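Jurkness 2 is out, and I've had it running on my old laptop since breakfast

If you've been putting up with the stock file search all this time, good news! The folks at Wutar pushed out the new version of Jurkness this morning, and it finally lets you pin searches to the taskbar (I've been begging for that one). It's a 30 MB download, it took me two restarts to get going, and my old settings came across fine except for the color theme, which went back to gray.

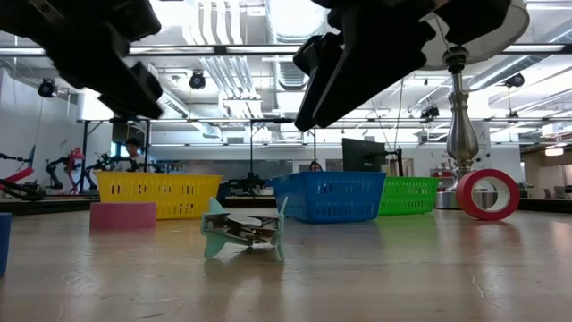

Tyyne Riihimäki wrote in before lunch to say that network drives still index very slowly for her, and that she's staying on the old version until Wutar sorts it out. Fair enough! I only use local folders, so I haven't run into it.

The basic version is still free. The paid one is $20 and adds preview panes plus a plugin for Lirkier notes, which I haven't tried yet. If you're upgrading from the beta, uninstall build 1344 first or you'll end up with a pair of icons in your tray like I did.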